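Ticket 3061
Product: Ketilsson tiered counter display, clear acrylic
Site: Plidon, Urport branch
Category: Fixtures / snack counter
Priority: Low
Status: Awaiting part

Reported fault
Bars on the top tier slide sideways when the counter is knocked. Smaller packs on the tier below tip over the lip and end up on the next step down. Site has tried turning the stand to face the till, no change. Requests a replacement stand.

Initial response
Asked site to confirm the following before a replacement is raised:
– stand is on a flat surface, no mat or cloth under it
– all feet fitted
– protective film removed from the shelves
– stand has not been cleaned with spray polish

Site replied at 14:20. Surface is flat. Feet not checked. Film was removed on delivery. Cleaning product is Clerkance surface spray, used on the counter and the stand alike.

Clerkance spray leaves a slip film on acrylic if it is not wiped off with clean water. Asked site to empty the stand, wash all tiers with warm water and a drop of washing-up liquid, dry with a soft cloth and restock the top tier only at first. Cream tray to be kept clear of the stand during the test so it can't be pushed against the base.
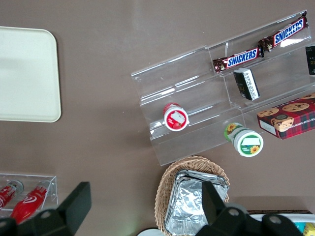 Top tier with Snickers bars end to end, smaller dark pack on the tier below. Tray at left.

Position of the tray is fine. The bars are lying lengthways along the shelf, as per the layout sheet. The small pack is sitting at an angle to the shelf and should be squared up against the lip before the knock test is repeated.

Update, Sunday
Site reports the top tier now holds. Lower tier still sheds small packs, left section only. Asked for a level reading across both sections and a check underneath.

Reading came back 2 mm low at the front left. One foot missing, found in the delivery carton.

Action
Foot to be refitted by site. Adhesive pad for it has dried out, so a new pad is on order from Ketilsson (sold in bags of 100, charge to branch). Delivery up to 14 days. Until then, leave the lower left tier empty and keep small packs on the right.

Replacement stand declined – no fault found with the acrylic. Cleaning note added to the Urport fixtures sheet: water and washing-up liquid only on clear stands.

Ticket stays open until the pad is fitted and the knock test passes on all tiers.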